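A visit to the Vurnetti vinegar house in Gondau

I had wanted to see how vinegar is made for a long time. At home we use it for salad, for cleaning the kettle and for my mother's pickled onions, and I had never asked myself where it comes from. In December I was staying near Gondau for a family matter, and in the window of the bakery I saw a notice for the open day at Vurnetti. The entrance was free and one had only to write a name on the list at the counter. I wrote mine and bought a roll.

The way there

Gondau lies in a narrow valley and the bus does not go to the end of it. You get off at the church and follow the river upstream on foot. It is a pleasant walk if you have good shoes. I had not. The path was frozen in the shade and full of mud in the sun, so I changed from one side to the other all the way.

You smell the place before you see it. I expected a sharp smell, as when you open the bottle too near to your nose, but outdoors it was softer, more like apples that have been left in a cellar. The building is long and low, with a slate roof and small windows. It was a wool store in earlier times, and you can still see the hook over the upper door where the bales were lifted.

We waited in the yard until ten o'clock, when Fulgencio Toledo came out in a thick blue jacket and greeted us. He has been the cellar master for many years and he speaks slowly, which I was glad of. Most visitors were local people who knew each other. A couple had driven from the coast with a very old dog, and the dog was allowed to come along as far as the first door.

From cider to vinegar

The tour began with the raw material. Vurnetti makes most of its vinegar from cider and a smaller part from white wine. The cider comes from farms further down the valley, and it is fermented until it is completely dry, so that no sugar remains. Mr Toledo said this is where people go wrong at home. They are impatient and start with a cider that is still half sweet, and then they have two processes in one jar which disturb each other.

The second step needs air. The bacteria that turn alcohol into acid live on the surface, where they can breathe, and they form a skin which is called the mother. I had seen a mother once in a forgotten bottle and thrown it away with some disgust. In the cellar there was one in a glass jar, held up to the lamp for us. It was pale and thick like a slice of wet leather, and the children of course wanted to touch it. They were allowed to, if they washed their hands before and after.

There are faster ways to do it. In large factories air is blown through the liquid in steel tanks and the vinegar is ready in a day or so. Mr Toledo did not speak badly of this. He said that he buys such vinegar himself for washing the floor. In Gondau they leave the barrels lying on their sides, two thirds full, with holes above the liquid for the air, and a piece of linen nailed over every hole against the flies. Then they wait for 3 months at least, and longer when the winter is cold.

In the barrel room

The barrel room is the largest part of the house, and it is warmer than one would think, since the bacteria do not work below a certain temperature. Along one wall there is an iron stove. Formerly somebody slept beside it in hard winters to keep the fire in. Now there are hot water pipes under the floor, but the stove has been kept and on open days they light it for the guests.

All the barrels are oak and they are repaired by a small cooperage by the name of Tastwood, a little outside the town. An acid liquid is hard on everything made of iron, so the hoops rust from the outside by the vapour alone, and they must be painted every year with a black varnish. I had noticed the black hoops and taken them for decoration.

The oldest barrel in use carries the number 59 in white paint. It is not the fifty-ninth barrel. The numbers come from the wool merchant, who marked his shelves in this way, and when the first barrels were put in front of the shelves they simply took over the number on the wall behind. Therefore there are numbers missing, and two barrels are both called 12. I asked if this did not lead to mistakes. It does, said Mr Toledo, and he showed us in the cellar book a page where somebody had corrected the same line again and again until the paper was worn through.

The cellar book was for me the best part of the morning. For every barrel it is written down when it was filled, with which cider, how warm the room was and what the tasting gave. The remarks are short. "Good." "Still thin." "Smells of paint, wait." One entry from a wet autumn reads only "No", underlined.

Nothing is emptied completely. When a barrel is ready they draw off a part from below and fill it up again through a long funnel that reaches under the surface, so that the mother stays floating and is not broken. If she sinks, a new one must grow, and the old one lies at the bottom and eats what it can find. We were shown the funnel. It is made of glass and hangs on a nail with a woollen sock around it.

Bottling and a short lesson about labels

After the barrel room we crossed the yard again to the bottling room. It was not running on that day, but we could see how the bottles come in on one side and leave in cartons on the other. A part of the vinegar is filtered and heated so that it stays clear in the shop. The rest goes into the bottle as it is. It may become cloudy and even grow a new small mother, and every year there are customers who send it back for this reason. A note is now tied to the neck of the bottle to explain it, but it seems that people cut the string first and read later.

I also learned how to read the label. The percentage on the front is the acid. For pickling one should look at this number carefully, as a vinegar that is too weak does not keep the vegetables safe, also when it tastes strong. I shall tell this to my mother, who will say that she has always known it.

Tasting

The tasting was in a bright room at the end of the building, which was once the office. We tasted with small spoons of porcelain. Metal gives its own taste, and glass makes people drink too much at one time and then cough.

We began with the young cider vinegar, which was fresh and a bit rough. Then we had the same vinegar one year older, and I would not have recognised it. The sharpness was still there but it came later, after a taste of baked apple. The wine vinegar I liked less; it reminded me of the green part of a walnut. At last there was a vinegar with honey from the Merrick farm on the other side of the river. You mix it with cold water as a summer drink, and the lady from the coast took a whole carton of it.

Between the samples we ate plain bread and slices of boiled potato. Potato is very good for this purpose. I have tried it again since then in my own kitchen with three vinegars from the supermarket, and two of them I could not tell apart.

Some questions came at the end. A man wanted to know if vinegar helps against every illness, as his neighbour believes. Mr Toledo answered that it helps against dry salad. A girl asked what happens with the dead flies. There was a pause, and then he explained once more about the linen.

I bought 2 bottles of the old cider vinegar and one with tarragon. They are wrapped in newspaper at the counter and you pay in cash. The bottles are heavy, and with the mud on the path I was a little afraid for them, but they arrived whole. The tarragon one is already half empty. It goes well with eggs, and my sister puts it on lentils.

What could be better

I would like to say also what was less good. The group was too large for the barrel room, and those who stood at the back heard little. The stairs to the cellar are steep and have no rail on the left side. Somebody who does not walk easily should ask at the counter first, because there is another way in through the yard gate, and we only heard of it when we were leaving. The toilet is in the neighbouring house.

In spite of this I would go again, preferably in early autumn when the cider is delivered. I stayed a while longer in the bright room with the white table, drank a coffee from the machine in the corridor and waited for the noon bus, which I then missed.

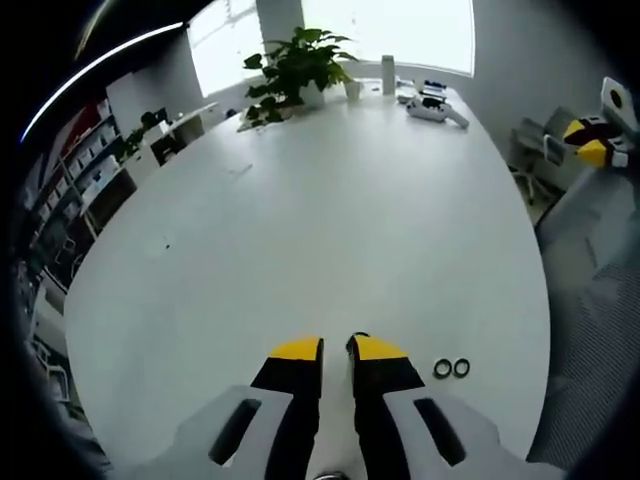
Practical information

The house is open to visitors on the open days and otherwise by arrangement. Ask for the dates at the bakery in Gondau, where the list is kept. A visit takes two hours with the tasting. From the church stop follow the river upstream and keep it on your left. Dogs may wait in the yard, where there is a bowl of water. Last 100 metres of the path without lighting, so in winter bring a lamp if you come in the late afternoon.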